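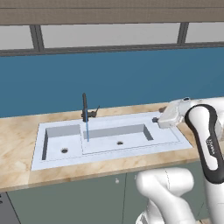
Otra vez nos cuentan que el Drarkalbridge ha cambiado. Tres partidos sin perder, un entrenador nuevo que grita menos que el anterior y ya hay quien mira la clasificación por arriba. Yo la sigo mirando por abajo, perdonad.

Empecemos por el partido contra el Fulton. Ganamos 1-0 con un gol de Talha Minhas en el minuto 77, a la salida de un córner que el portero rival debió atrapar con una mano. Hasta entonces habíamos tirado una vez a puerta, y fue un centro mal dado. Si eso es «una idea de juego reconocible», como dijo el míster en la sala de prensa, yo también tengo una: sufrir y esperar.

Lo de Seidu Mensah merece párrafo propio. Llegó en agosto como el mediocentro que nos iba a ordenar y lleva 7 amarillas. Corre mucho, sí. Corre sobre todo hacia atrás, detrás de gente que se le acaba de escapar. Mi cuñado lo defiende y dice que le falta un socio al lado. Puede ser. El año pasado también le faltaba un socio a Vávra, y el anterior al de antes, y seguimos fichando mediocentros que necesitan a otro mediocentro.

El que sí me gusta es Tín Kim. Juega fácil, levanta la cabeza y no protesta. Por eso, supongo, lo cambian siempre en el descanso.

Luego está el asunto de la grada. El club anunció 2177 espectadores y yo vi asientos vacíos por todas partes, también en el fondo, donde antes había que llegar con 40 minutos para coger sitio. Se cuentan los abonos, vengan o no vengan. Vale, pero entonces que no nos hablen de ambiente de las grandes tardes.

El próximo es en Eten, campo estrecho, césped malo y un equipo que vive de los saques de banda largos. Nos han ganado allí las dos últimas veces haciendo lo mismo. Me gustaría ver si el cuerpo técnico ha preparado algo para eso – una marca, un hombre al segundo palo, lo que sea – o si volvemos a poner cara de sorpresa.

Iré, claro. Ya tengo la entrada.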